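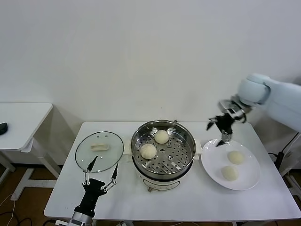
What do you steam first when you open in the morning?

"Potatoes. They take longest and everyone wants them by noon."

Rosaura Cusi has run the lunch counter at Huaranga for 13 years. It has six stools, a hatch on to the street and a menu that changes when she gets bored with it. On a normal weekday she serves 140 lunches, most of them to people from the offices on the hill.

She grew up in a house where nearly everything was fried. Steaming came later, from an aunt who cooked for a school. "She did fish, corn, puddings, all of it over water. I thought it was hospital food. Then I tasted her corn cakes."

Her own corn cakes are still the dish people ask for. She grinds the corn coarse, adds lard and a little sugar, and wraps them tightly. "If the water gets in, you have soup. I tie them twice."

Fish she treats with more suspicion. "Eight minutes for a fillet, then take it out. People leave it in while they lay the table and then they tell me steamed fish is dry."

She doesn't salt the water, and she doesn't put herbs in it either — "you smell them in the kitchen and taste nothing on the plate". The seasoning goes on afterwards, usually lime, chopped onion and a spoonful of chilli paste.

The counter will close for two weeks in August while the drains are replaced. Cusi plans to visit her sister, who has asked her not to cook. "I'll do the potatoes," she says. "She always overdoes them."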